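Ginmont Polka Dot Top, Tooth Print
Item 191
Sold by Tremier
Sizes: S, M, L (3 in all, no XS this run)
Chest, size L: 109 cm
Status: back in stock July

White, small black dots all over, sleeves too. Fits roomy. If between sizes go down one.
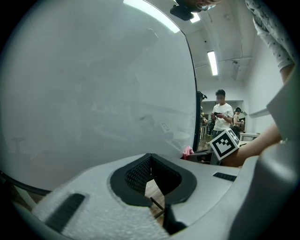
Kornél Vincze
Shop buyer, Tremier

Quick notes, more when I get time. Puffed sleeves, dots carry on down them. Good for reaching and bending, doesnt pull at the shoulder on me or on anyone I've lent it to. Wash cool, inside out. No dryer pls, the first one I had came out a size smaller.

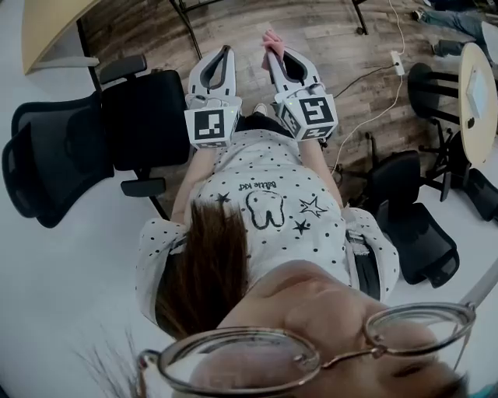

Print is on the chest: line drawing of a tooth, black, stars next to it, bit of script lettering. Dont iron straight over it, use a cloth. Long hair covers half the drawing so tie it back if you want it to show. Goes with dark trousers, goes with most things really. White shows coffee. Keep a spare at work.

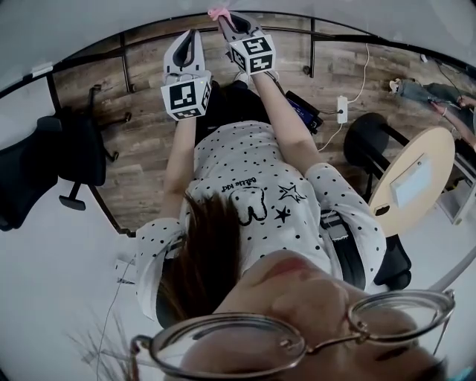
Ordering: one per customer untill the second box is in. Balogh warehouse has the L, Jerkatbridge the rest, so mixed orders may come as two parcels. Exchanges fine, tags on. M goes first every time, reserve by email before noon and it ships same day.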